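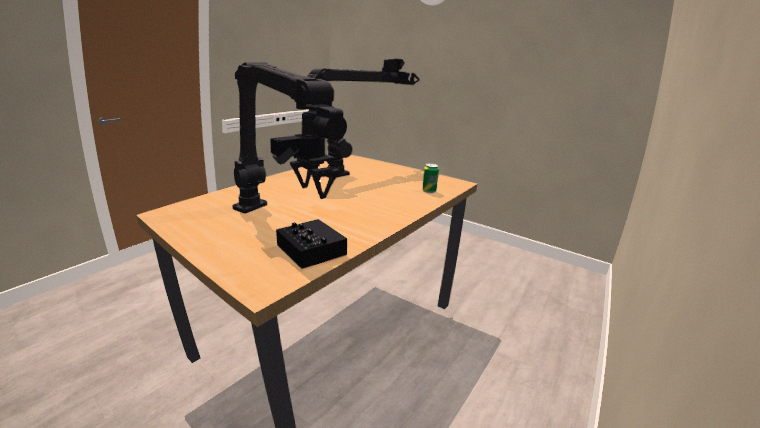 By Viorica Stojanovska | October 20, 2021

How to storyboard your first animated short

Grab some scrap paper and draw 8 little boxes, no more, because a short first film is a film you'll finish (my own first try had 60, bless me!). Sketch your hero in stick figures, colour nothing yet, and put the ending in the last box. Then pin them up, read them aloud to a mate - silly voices are welcome - and redraw any box you had to explain.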